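Projects > Year 2 > Materials and Play

Filed under: student work, wood, toys

Block Board: a sorting surface for small hands
Manju Bhatt and Jeferson Miranda

We wanted a play surface that felt nice to touch, and after a whole term of laminate samples we were so happy to get a real piece of maple on the bench! The planks are glued edge to edge and we left the seams showing. Children in our September try-out at Drevton kept running their fingers along them (one boy drove a star up and down a seam like a tram).

The blocks are foam, light and quiet when they drop. We chose simple shapes such as stars, cylinders, cubes and triangular prisms, in strong plain colours that stand out well against pale wood. Our first set was all pastel and got lost completely.

Osvaldo Sales lent us the pegboard top to work on, and it turned out to be a lovely base, as the holes make it easy to line the board up again after cleaning.

Size was the big argument. Jeferson wanted the board 984 mm long, I wanted 900, and 900 won as it fits the Gallden shelf. We sanded it twice and kept all the knots.

Still to do: a second coat of oil, rounder corners, and a longer try-out with 32 children. Maiara Seixas has already asked for a board for her own class, so we had better hurry up!
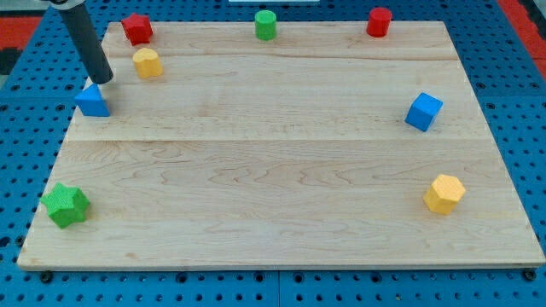 Fig. 1. The maple board with foam blocks set out near its edges.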